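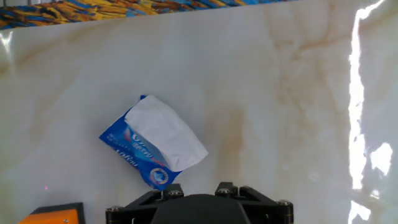
What is a pocket tissue pack?
A small, soft packet of folded paper tissues in a plastic film wrapper, made to be carried in a pocket or bag.

Pocket tissues are sold singly or in bundles. The film is thin and often brightly printed, and it creases easily once the pack has been handled. Most packs hold fewer sheets than a box of facial tissues.

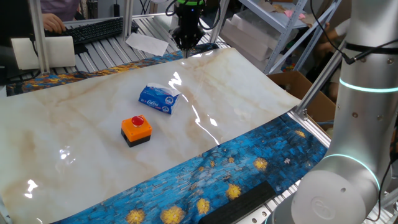 The opening is usually a perforated slit or a flap – some flaps can be pressed shut again, which keeps dust off the top sheet. Sheets are folded flat before packing. In an interleaved pack, pulling one sheet draws the next one partway out.

Plelturus, a maker of household paper, introduced its Tu line in May with six sheets to a pack. Its competitor Zastent sells a bundle of 33 packs. The Modbridge plant, where both lines are wrapped, has around 70 workers.
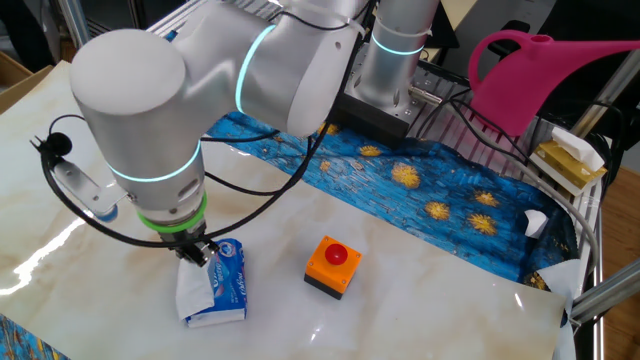
Wrappers and tissues are thrown away separately where film is collected for recycling. Used tissues are not accepted with waste paper in most towns, as the fibers are too short to be used again.
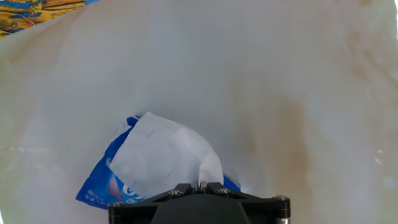
A white tissue over its blue plastic wrapper.

Last edited 03/03/2025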